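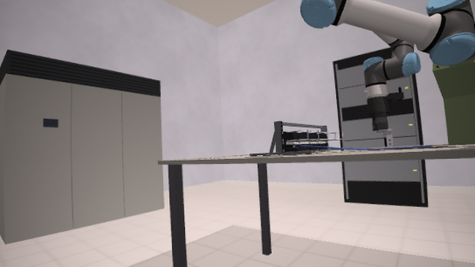
Renting a Unit at Meseck Yard: Frequently Asked Questions

Updated October 12, 2018

These are the questions the rental office gets most. If yours isn't on the list, call the office or write to Imke Rathjen, who handles new leases.

How long is the shortest lease?
Six months. After that you can go month to month or sign for a full year. The monthly rent is lower on a yearly lease.

What do I need to apply?
A photo ID, proof of renter's or business insurance, and a short note on what you plan to do in the unit. We don't ask for tax returns. If you are applying as a company, the person who signs has to be listed as an officer or owner.

Is there an application fee?
Yes, $50. It is not refunded if you change your mind. It is credited to your first month if you sign.

How big is the deposit?
One month's rent. You get it back within 30 days of handing in your keys, less any repairs.

Which utilities are included?
Water, trash and heat in the hallways are included. Electricity is metered by unit and billed every month with the rent. Internet is up to you. The Kettler Building is wired for cable, but tenants in the Jurnard Building need to check with the provider first, as not every floor has a line.

Can I paint the walls?
Yes, if you ask in writing. We will want the color name and the brand. Walls go back to the original color when you leave unless the next tenant agrees to take them as they are. Please don't paint floors, ceilings or doors.

Can I drill into the floor?
No. Shelving and machines that have to be anchored can be fixed to the walls with permission. The office has drawings that show where the pipes run.

Who owns the fixtures that are already in my unit?
Anything on the inventory sheet belongs to the building and stays there. You and the office both sign the sheet on move-in day. Read it before you sign. If something is listed that you can't find, have it crossed out and initialed on both copies.

Can I live in my unit?
No. The yard is zoned for work only. You can be there at any hour, but beds and cooking ranges are not allowed. Microwaves, kettles and small refrigerators are fine.

Are dogs allowed?
In the Kettler Building, yes, on a leash in the hallways. In the Jurnard Building, no. Service animals are welcome in both.

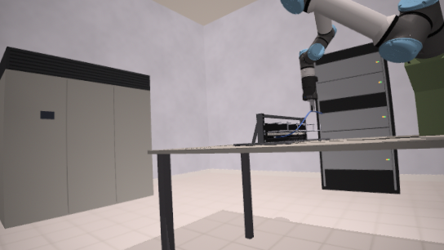 Page 19

How do deliveries work?
The dock is open from 7 a.m. to 5 p.m. Drivers should use the Karkon Street gate. The front entrance is too narrow for anything larger than a van. The office doesn't sign for freight, so you or someone from your business has to be there. Small parcels can be left in the mail room for up to a week.

What is the gate code?
New tenants get their code with the keys. We don't give it out by phone or email, even to people we know. Codes are changed every May.

How much parking comes with a unit?
One space. A second space can be added if one is free, and there is usually a waiting list. Visitors park on the street.

What should I do if something breaks?
Leave a message on the maintenance line, extension 778, with your unit number and a callback number. For leaks or a loss of power, press 1 and you will be put through to the person on call. Light bulbs inside your unit are your own to replace.

Can I sublet or share?
You can share with one other person or business if they are added to the lease and carry their own insurance. Subletting the whole unit is not allowed.

How much notice do I have to give?
On a month-to-month lease, 30 days in writing. On a yearly lease, tell us two months before it ends. If we hear nothing, the lease rolls over to month to month at the standard rent.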